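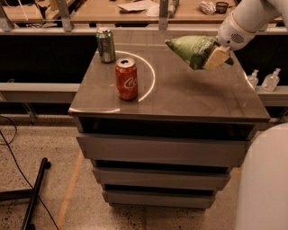 One participant in Idholm told us, near the end of her second session, that she had never in her life asked anyone for a soda by its flavor, and that if her husband said "lemon-lime" to her she would assume he was reading it off a shopping list. At home it was the green one. It had been the green one at her mother's house too, even in the years when her mother bought a store brand and the can was closer to yellow.

4.2 Color words in requests for food and drink

Her remark sums up a large part of what we found in the kitchen recordings, and it was one of the most enjoyable parts of the material to work through. Of the 3,000 requests in the Idholm set, 400 pick out a packaged food or drink by the color of its wrapper, can, box or lid, with no brand name and no word for what is inside. We had expected some of these. We had not expected them to turn up in every household, at every age, and in talk between people who plainly knew the brand name and used it a minute later.

The requests come in two main shapes. In the first, the color word stands in front of a general noun ("pass me a red can", "is there any of that blue cereal"). In the second, the color word leans on "one" or on nothing at all ("the green one", "two reds and whatever you're having"). Earlier work on object naming has mostly dealt with the first shape, since it is easier to draw out with picture cards. In the kitchen, the second is the livelier of the two. It takes plurals, it takes numbers, and in several families it has settled into something very like a name. One household says "a red" and "the reds" with the same ease as other people say "a beer" and "the beers."

What a color word can do depends a great deal on what else is within reach. Take the items in Figure 3: a green can, a red Coca-Cola can and a green snack bag. "The red one" works at once. "The green one" is fine between two people who are already talking about drinks, and it is a poor choice between two people who are simply hungry or thirsty and have not said which. "The green can" repairs it at the cost of one more word. Under the usual account of efficient reference, speakers should add that word whenever a second green item is in view, and drop it when there is none.

Our speakers did something more interesting. They added the noun when the second item could serve the same purpose, and very often left it off when it could not. A green bag of chips did little to stop people from saying "the green one" for a drink, while a second green can nearly always drew out a longer phrase, even if the two greens were far enough apart that a paint store would never have put them on the same card. The purpose of the request (something to drink, something to put on bread) seems to narrow the field before color is ever consulted. This fits well with the Illow results on tool names in garages and sheds, where a yellow screwdriver and a yellow tape measure hardly ever got in each other's way.

We also saw color words outlive the color. Gradura, the regional coffee that most of our families drink, changed its bag from brown to a pale gray some years before we began recording, and the older speakers still ask for "the brown." Children in the same homes, who can hardly remember the brown bag, use the word as well. When we asked a ten-year-old why the gray coffee was called brown, she answered that coffee is brown, and looked at us with some pity. So the word had picked up a fresh reason for itself in the space of a single generation — a lovely small case of reanalysis, and one that we would have missed completely with picture cards.

The follow-up sessions were held in Noh in October, with 50 new speakers and a table set with ordinary groceries. Each speaker sat across from a partner and asked for items in whatever words came naturally. The effect of purpose held up: 40 of the 50 used a bare color phrase at least once when an item of the same color, but a different use, was also on the table. Partners rarely hesitated. Where they did, the cause was mostly the color itself, with teal and maroon giving the most trouble, and the repair was almost always a kind word ("the drink") with the brand coming in only after that.

Two cautions are needed. The Idholm families knew each other's habits very well, and a phrase that works across a breakfast table may fall flat at a store counter. Our recordings also lean toward evenings, when drinks and snacks are asked for more than anything else, so the share of color requests given above may be high for the day as a whole. Section 4.3 takes up the morning recordings, in which lids and caps play a much larger part, above all for milk.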